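Mugs, racks and one very full cupboard

I've been promising to put these up for weeks, so here we go. Regular readers know that our kitchen at Guka has a mug problem. It started with a box of spares from my sister, then came the Floltura stall at the Saturday market, and last winter I finally gave in and counted. The answer was 124. For two people! Daithí said we could keep every single one as long as he never had to move a mug to reach a plate, and I've been trying to hold up my end ever since.

It's a small one, two pictures only. Click through if you want them larger. 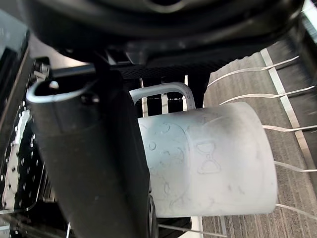 Relief mugs are my weak spot – the kind with the drawing raised up out of the clay so you can follow it with your thumb while the tea cools. Most of mine came from Kinsella, a little seconds shop that closed a few years back, and I paid next to nothing for them. They do pick up marks, though. The pale gray-white one has its share of scuffs and darker smudges, and I'm fond of it anyway, mostly for the raised shape on the side that could be an hourglass or could be a bow tie (we've argued both ways over breakfast). I like a matte surface on a mug, but it does show everything. Baking soda on a damp cloth is as far as I'll go with the old ones, and if the mark stays, the mark stays.

A few people wrote in after the last post to ask how I decide what gets cupboard space. There's no system, really. Mugs with big handles go where I can grab them half asleep. Mugs with chips hold pens, or toothbrushes, or the screws Daithí keeps finding in his pockets. Anything I haven't used by the end of July goes in the box for the Fliria swap table, and then I usually sneak two or three of them back out again.

I gave away 19 this time, which is a record for me. The big blue soup mugs went first and I haven't missed them once. The one with the fish on it went and came back the same afternoon – I don't want to talk about it.

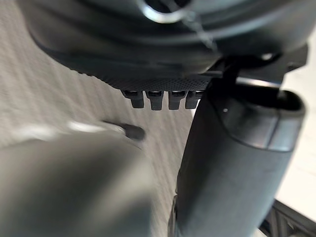
Noreen Ó Néill
Writer and chief dishwasher, Guka Kitchen Notes
Posted 12 Jun 2025

If you've got a shelf full of mugs and no idea where to begin, pull out the ones at the very back and have your coffee in those for a week. You'll find out fast which ones you like. Comments are open as usual, and I'd love to hear what your oldest mug is and how you came by it! Next up is the drawer with all the lids, so wish me luck.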